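From my kitchen table: the great tub reckoning

Hello again, and thank you to everyone who wrote in after the last newsletter about freezer labels. I had no idea so many of you felt that strongly about masking tape. I've put the best of your suggestions at the bottom, so scroll down if you only came for those.

Now, tubs. I have been putting this job off since March, when a stack of them came down on my head as I was reaching for the colander, and last weekend I finally emptied the whole cupboard onto the floor and sat down in the middle of it with a cup of tea. There were 109 pieces in there, counting lids separately. I live with one other person and a cat! The lids and the boxes did not match up in anything like equal numbers either, and I have no explanation for where the missing ones go. My sister thinks they leave the house with leftover birthday cake and I expect she's right.

I did the sorting the way Edileuza Cavalcanti told me to when she came to talk to our cookery group, and it's very simple. Every box has to find its lid before it's allowed back in. You don't start with the lids, you start with the box, and if you've tried every lid in the house and none of them clicks, the box goes in a different pile. I was strict for the first hour and then rather less strict (there's a little round one I use for buttons, and it stays).

What surprised me was which ones I wanted to keep. I'd have said the glass ones, as they were the dearest, but they're heavy and I've chipped two of the three. The set I bought from Mudov was meant to collapse flat and now collapses whenever it likes, usually with soup in. The Brallero ones have lovely lids with clips on all four sides, and I've lost a clip off nearly every one. So in the end the winners were the plain see-through rectangular kind. They stack inside each other, they stand up in the fridge door if you're desperate, and you can tell at a glance whether it's Monday's rice or the end of the chickpeas.
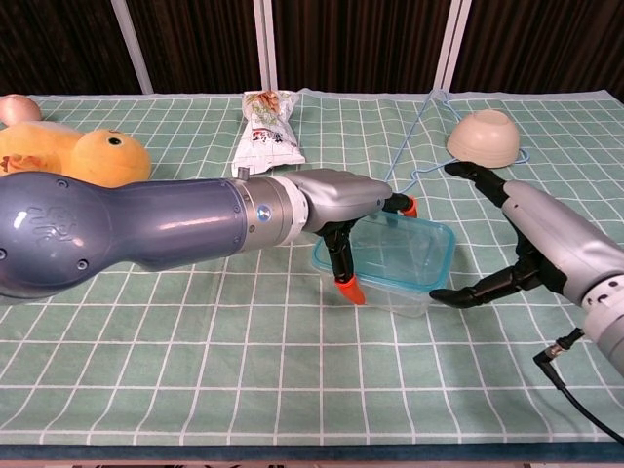 A clear box with a light blue rim, on the green checked cloth.

I do like a bit of colour round the rim, by the way. It sounds a silly thing to care about, but when everything in the cupboard is see-through it's all one big blur, and an edge you can spot saves a lot of rummaging.

A few of you have asked about stains and smells, so here's what I do. For tomato, a spoonful of bicarbonate of soda made into a paste with water, smeared over the orange bits and left for 15 minutes, then washed as normal. It won't bring back a box that's had bolognese in it for a week but it helps. For onion or curry smells I leave the box open on the windowsill for a day or two. Danylo Sirko swears by stuffing his with crumpled newspaper overnight with the lid on, and he says it's better than any spray. I tried it with a box that had held kimchi and it came up pretty well — not perfect, but I'd put a sandwich in it now.

And do dry them properly before you stack them! I was forever putting them away slightly damp and then wondering why they stuck together and smelt of old dishcloth. Mine sit upside down on a tea towel until after supper now.

The lids live on their edges in a Donati biscuit tin with the top off, like records in a shop, biggest at the back. It's the best thing I did all day. The boxes are in two stacks beside it, and the oddments without lids have gone to hold screws in the shed, seedlings on the sill and, in one case, the cat's brush.

If you've a use for the spare lids, do tell me. I've got a carrier bag full and the only idea I've had so far is saucers for plant pots. I'll bring the bag along to the next cookery evening and you can have a rummage through for your own missing ones.

Next time it's the spice drawer, where I have already found four jars of cumin.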